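The Drawer Everybody Has
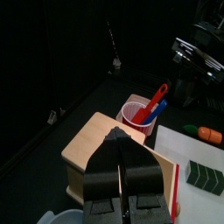

A small wooden drawer box with a light tan top.

Every kitchen has one. Mine is the second drawer down, to the left of the stove, and it hasn't closed all the way since we moved in. Last month I asked readers to empty their junk drawers onto a table and write in with what they found. I expected a handful of polite notes. I got 812, which tells me either that this newsletter has more readers than I thought or that many of you were putting off doing your taxes.

Batteries won, as they were always going to. Close behind came keys that open nothing, takeout menus from restaurants that have since become other restaurants, and soy sauce packets, which seem to breed. Helju Krūmiņa found 11 tape measures. She had bought the newest one in September after looking everywhere for a tape measure.

Arūnas Ozoliņš wrote two pages in defense of the drawer, and I have now read them twice. He argues that a house with no place for odds and ends simply becomes the place for odds and ends, and he has a garage to prove it. His one rule is that nothing sticky goes in. I wish I had heard this before the cough drops.

Merike Luik went the other way and threw everything out in one afternoon. She needed a birthday candle that evening. She used a match.

For those of you who want to tidy without going that far, a few suggestions from the mail. Test the pens on paper and be ruthless. Tape a label to any key you can still identify and put the rest in an envelope, which you may then lose in the usual manner. Small boxes help, up to a point - Karim Karam now has five of them, and reports that he has five junk drawers.

Next month: the cabinet over the fridge. Bring a step stool, and please don't write to me about fondue sets. I have one, I know where it is, and I'm not getting it down.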